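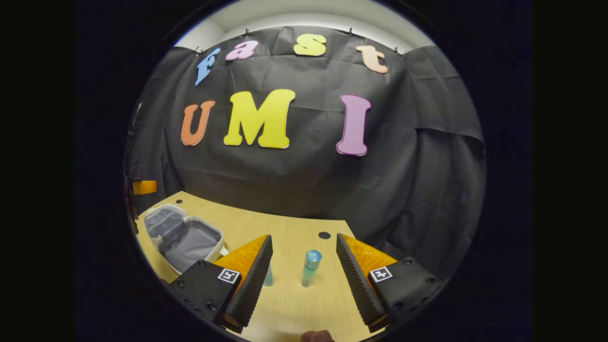 Workshop tips: keeping the home server and the job scripts from eating your Saturday

Updated Jul 12, 2024

Quick notes, no particular order. Most of these came out of redoing the little web form we use for the shop parts list (the one that talks to the box under the bench). Skip what you don't need.

Test the server by itself first
Before you touch the form. Type the address straight into the browser, see if you get XML back. If you get a blank page, view source. Browsers hide broken tags. I lost an evening in June to a page that looked empty and had the whole reply sitting in it.

Escape your ampersands
Part names are full of them. "Nut & bolt, 5 mm" will kill the whole request. & has to go out as an entity, same for the less-than sign. Do it in one place, right before sending. Do it twice and you get garbage in the parts list that looks like somebody sneezed.

Write the port number on the box
Masking tape, marker, done. Ours is Tutach on the shelf and Jisthorpe under the bench, names on the tape too. IP address on a second strip so you can swap it when the router decides to hand out a new one. Better yet, reserve the address in the router and leave it alone.

One log file per day
Not one giant one. Put the date in the name year first, so they sort right. Delete anything older than 59 days. A tiny script does this, run it at night. Check that it only deletes files ending in .log!! Mine didn't, first version.

Timeouts
Set one. Default on a lot of client libraries is wait forever, and then the form just sits there and you think the wifi is down. I use 9 seconds for the parts lookup. Show a plain message when it runs out: "Server did not answer, try again." No error codes, whoever is standing there with greasy hands does not care.

Copy the config before you edit it
cp config.ini config.ini.old
Takes two seconds. If .old is already there, use .old2. Ugly, works. Clean them up when you're sure.

Dust
A server in a workshop breathes sawdust. Pantyhose over the intake, held on with a rubber band, change it monthly. Keep an eye on the temperature for the first day, if it climbs the mesh is too tight. Don't blow compressed air into a running fan. Power off, hold the blades still with a finger or a pencil, short bursts.

Keep field names boring
partno, qty, shelf. All lower case, no spaces. XML cares about case, so PartNo and partno are two diferent things and you will stare at that for an hour. Print the list of names and tape it by the monitor.

Dates
Send them as year-month-day, always, and only turn them into something friendly when they hit the screen. Same goes for decimals. Bastien Langlois wrote in about this after his French keyboard kept putting commas in the prices, and everything he bought came out a hundred times too expensive. His fix: swap comma for period before the request goes out. Fine as long as you never type thousands seperators.

Old tablet as the shop screen
Any old one will do if the browser still opens. Zip bag over it, touch works through the plastic. Set the sleep timer to never and the brightness low. Plug it into a lamp timer so the battery isn't cooking at full charge day and night. A few hours on, rest off.

Passwords
Not in the script. Put them in a separate file the script reads, readable only by the account that runs it. And keep that file outside the web folder. Go check now, type its name in the browser and make sure you get nothing.

Empty reply vs. no reply
Make the server say something even when it found nothing. A count of 0 is enough. Otherwise you can't tell "no such part" from "server fell over." We had 17 orders for a hinge we already owned becuase of this one.

Backups
Memness (the old laptop) pulls a copy every night. Pulls, so if the server gets messed up it can't reach over and wreck the copies too. Once in a while restore one file and open it. Pick a random one.

Cable ends
Label both ends of every network cable before you run it through the wall. Bread bag tags are fine. Write on them in pencil, marker smears off the shiny ones.

Still to write up: barcode scanner that types an Enter after every scan and submits the form too early (there's a setting, usually a barcode in the back of the manual), and the Koyama label printer, once I find the driver again.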